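About the Utimetti Robotics Club

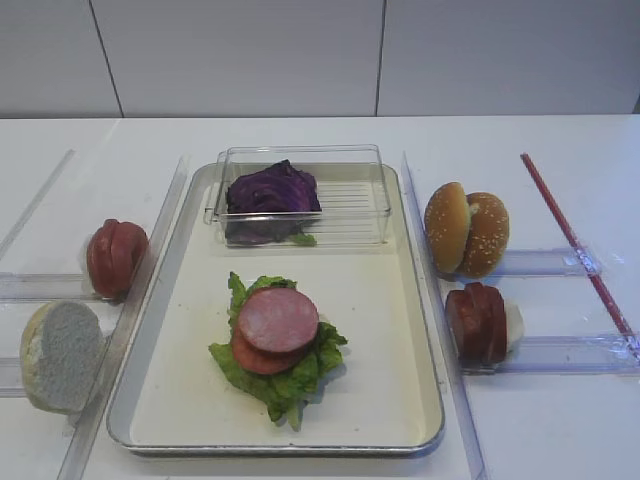

The club is open to students in grades 9 through 12 and has 19 members this year. We meet in Room 249 after school. Hiwot Tufa teaches the programming sessions, and Covadonga Sotomayor handles mechanical design and safety.

Work this term is on food assembly. Each team writes a routine that picks sandwich parts and stacks them on a tray. A run is limited to 400 seconds. Teams log every run, including failed ones, and submit the log with their code.

The best routine goes to the Gavby regional meet in December. No prior coding is required. New members complete a 15-hour basics course before operating the arm.

Membership forms are at the front office.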